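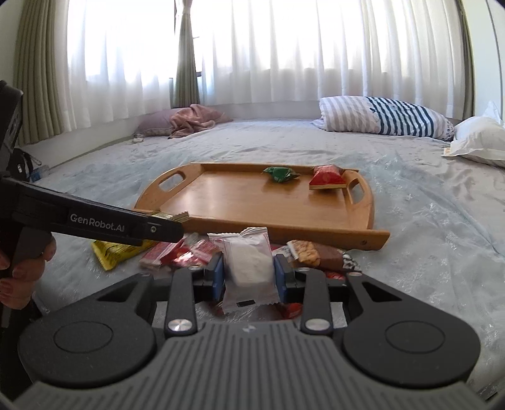
A wrapped snack packet, white with faint printing.

How to Prepare a Welcome Tray for a Guest Room

Updated 15 Jul 2025

These instructions apply to all guest rooms managed by Plarnetau, including the 17 rooms at Skudum House. Questions may be sent to Hüsnü Soylu, Guest Services, extension 544.

Step 1. Check the arrival sheet. Note any food allergies and the expected time of arrival. If the guest has reported a nut allergy, use only items from the marked shelf in the pantry.

Step 2. Select the items. A standard tray holds two sealed snacks, a bottle of water and a printed room card. Do not use any item that will pass its date during the stay.

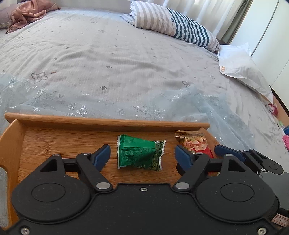

Trays should be wiped with a damp cloth and dried fully before they are filled. Set out the heaviest item first, toward the middle. A wooden tray may be placed on the bed, as with the one holding the green packet, provided that the cover has been pulled smooth. Bottles and cups go on the desk in that case – never on the bedding.

Step 4. Place the room card last, with the printed side up. Cards are kept in the front office and must show the guest's name as written on the arrival sheet.

Step 5. Record the tray in the supply log, form 87. Items left unopened at departure may be returned to the pantry if the seal is whole and the date is good. Opened items are thrown away.

Late arrivals follow the same steps, with the water left out until the guest has checked in.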